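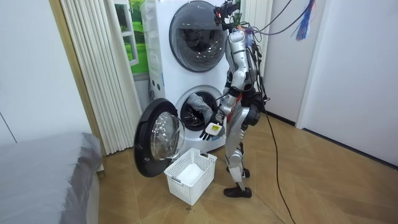 Drukby Residences Forum
Laundry and Household Equipment
Topic: Unloading the lower machine in stacked units, and where the basket should be placed
Shares: 29

Eulalia Montecinos
27/02/2019

Members are asked to comment on a proposed change to the laundry section of the Tanner Building handbook. The present wording states that residents "should place a suitable receptacle near the machine before unloading." Several residents have asked what "near" is intended to mean. The question comes up most often in suites with stacked units, where the lower door opens to the left and hangs only a short distance above the floor.

The proposed wording is as follows:

1. Open the lower door fully before bringing the basket forward.
2. Place the basket on the floor in front of the drum, to the right of the open door.
3. Remove small items first and check the fold of the rubber seal for socks and handkerchiefs.
4. Remove larger items one at a time.
5. Leave the door ajar when finished.

Comments will be received on this thread until the end of February.

Cheng-en Wei

I support items 1, 3 and 5. I have reservations about item 2. A basket on the floor requires the resident to bend or kneel for the whole of the unloading. Many of our residents would find this uncomfortable, and some would be unable to do it. The handbook should recommend a raised stand or a low stool for the basket, at a height suited to the person.

I would also question "in front of the drum." In my suite the laundry alcove opens onto the hallway, and a basket in that position blocks the way to the bathroom.

Eulalia Montecinos

Thank you. The difficulty with a stand is that the lower door must clear it. The stacked units in the Tanner Building measure 1,691 mm from floor to top, and the lower door sits in the bottom half of that. A stand of any useful height would meet the door before it was fully open. I would be pleased to hear from anyone who has found one that fits.

smfhsieh_unit_rep

Posting on behalf of my floor. We tried the Mukum folding stand last winter. It performed well under the upper machine, where items have some distance to fall and the stand catches them. At the lower machine it had to be moved each time the door was opened or closed, and two residents reported pinched fingers. We returned to placing the basket on the floor.

Our floor would prefer that the handbook say nothing about stands at all.
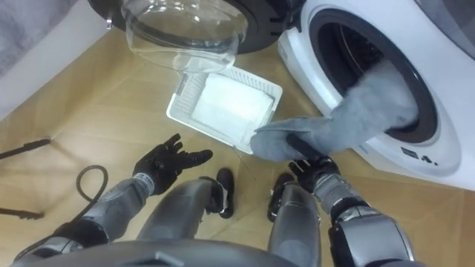
Sum-yee Kwan

My comment concerns item 4, which I consider the most important of the five and the least clearly written. A long item does not come out of a front-loading drum in one movement. The leading end reaches the basket while the remainder is still inside, as with the grey piece hanging over the seal and down to the left, and its bunched end can easily miss the basket altogether. The resident should therefore take hold of the leading end and guide it over the rim of the basket before pulling any further. It also helps to have a cloth folded in the bottom, as has been done with the white one, so that delicate fabrics do not catch on an open grid.

I would propose the following for item 4: "Remove larger items one at a time, guiding the leading end into the basket before drawing out the rest."

I have no firm view on stands.

Cheng-en Wei

The revised item 4 is an improvement and I would be content to see it adopted. I do not agree about the cloth. It is one more article to be washed, and a basket in good repair has no rough edges. Where a basket does catch, the resident should replace it.

Sum-yee Kwan

Replacement is a reasonable course for a cracked basket. A new one can also catch a loose thread, however, particularly where the sides are openwork. The cloth need not be compulsory. I would suggest "residents may wish to."

Eulalia Montecinos

"Residents may wish to" is acceptable to the handbook office.

I should like to return to the matter of standing position, which no one has yet addressed. The original draft contained a sixth item on this subject. It was removed for length, and I am now of the opinion that it ought to be restored.
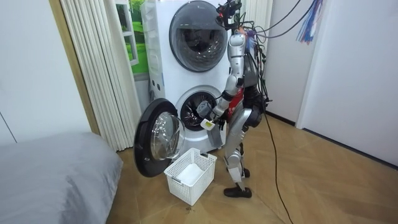
The sixth item advised residents to stand slightly to one side of the drum opening, with one foot forward, and to bend at the knees. It also reminded them to keep the near foot clear of the basket. In the draft this ran to a full paragraph, and the editor considered it excessive for a page that already includes the filter instructions and the notice on quiet hours. I believe it could be reduced to two sentences.

smfhsieh_unit_rep

Our floor would support two sentences. We would not support a diagram. The diagram in the previous handbook showed a top-loading machine, and residents still raise this at meetings.

Cheng-en Wei

Advice on posture should not be given without an alternative for those who cannot follow it. If a stand is impractical, the handbook should at least mention that a seated resident can unload the lower machine from a low stool, with the basket placed beside the stool. I have used this arrangement myself for several months.

May I also ask whether the folding bench in the common laundry, at 1,130 mm, is to be lowered? It was raised as an action item and I have seen no further notice of it.

Eulalia Montecinos

The stool will be included. The bench is a separate matter and should be posted under Common Areas.

One point remains. Item 5 advises leaving the door ajar, and a resident has written to ask whether it should instead be left fully open. With the lower door swung right out, the latch side projects into the space where a person would walk, and the glass sits low enough to be struck by a foot. 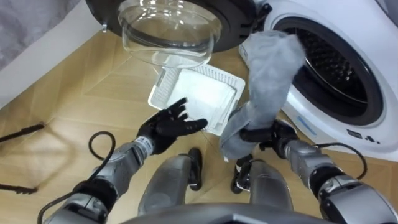
Sum-yee Kwok

I would ask that item 5 be left as drafted. A door standing ajar lets air reach the seal and keeps the passage clear. My suite had a door left fully open for most of a weekend, and my mother walked into it on her way to the kitchen. She was bruised at the shin. I would add a line asking residents to wipe the seal with a dry cloth before leaving the machine.

Siu-fong Hsieh

Agreed as to wiping the seal. (This is the same Hsieh as the unit representative account above. I am now writing in a personal capacity.) I would prefer "fully open" for residents who live alone and have the space, but I will not press the point.

Cheng-en Wei

I would press it slightly. "Ajar" is understood differently by different people. Could the handbook state a hand's width?

Eulalia Montecinos

"Ajar by a hand's width" will be used. The amended items 2, 4, 5 and 6, with the note on the stool and the optional cloth, will go to the editor this week. Item 2 will read "on the floor in front of the drum, or beside a low stool if the resident is seated." Residents whose alcove opens onto a hallway should write to the handbook office with their suite number.

Shares: 29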